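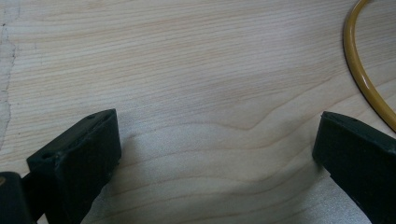 irkwood-players mailing list
Subject: Re: Touch input lag in Flito 7 lobby matches
Month: May

On the input lag thread, quoting the earlier message so the digest readers have it:

> Since the Flito 7 client went out on Android, shots in lobby matches
> register late. I tap, the muzzle flash plays, and the hit shows up
> after the other player has already moved behind cover. Solo
> practice is fine. The ping display reads 80 the whole time, so I
> doubt it is my connection. Same phone and same router as before
> the update. Is there a setting for this, or do I wait for a patch?

There is a setting, but it is in an odd spot. Flito 7 moved hit confirmation from the client to the match server. In the old build your phone decided that a shot had landed and told the server afterward. Now the server decides, and the phone plays the flash while it waits for the answer. Solo practice still runs on the phone, so you see no delay there.

The ping display is not much use for this. It measures the trip to the lobby server. Matches on the Dunbar map are handed to a second server once the drop phase starts, and the number on screen is not refreshed after the handoff. To see the real value, open Settings, then Network, and turn on Extended Stats. The line you want is "match rtt". Read it during a match, after landing. In the lobby it shows a dash.

If match rtt is well above the lobby ping, set Region to Manual and pick the same region for both entries. With Region on Auto the client picks the two separately, and I have seen it choose different ones.

If the two values are close, look at the input buffer. The default is 2 frames. On a phone that holds its frame rate this is harmless. On a phone that drops frames in the final circle, each buffered frame takes longer, and the delay grows just when the fight is on. Lower graphics to Medium before touching the buffer. Setting the buffer to 0 gives missed taps on both of my phones.

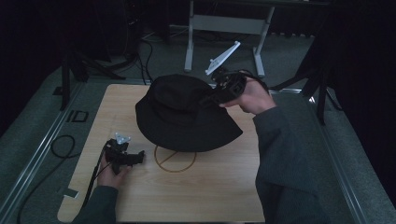
Irkwood Players Digest, Vol. 7, Issue 2

Two other things from the same update, as they come up in the same reports.

The Nunura overlay adds delay of its own. It draws over the game and forces the phone to compose two layers on every frame. Closing the overlay window does not stop it – the service keeps running until you remove the "draw over other apps" permission. Test with the permission off before you file a lag report.

Log files are now capped at 3000 lines. A full match writes more than that, so the landing phase is gone by the time you reach the results screen. If you want to attach a log, leave the match soon after the late shots and export it then. Please send it as plain text. The list software strips zip files without a notice.

For iOS I can't say much. The menu has the same Network page, but Extended Stats is missing on the one tablet I tried, and the buffer setting is grayed out. If somebody has it working there, post the device model and the client build.

To the original poster: please reply with match rtt, the region setting and the graphics level, with the map name for each reading. Readings from Dunbar and from the smaller maps should be kept apart, as the small maps stay on the lobby server for the full match.

--
To unsubscribe, send a blank message with "unsubscribe" in the subject line to the list's request address.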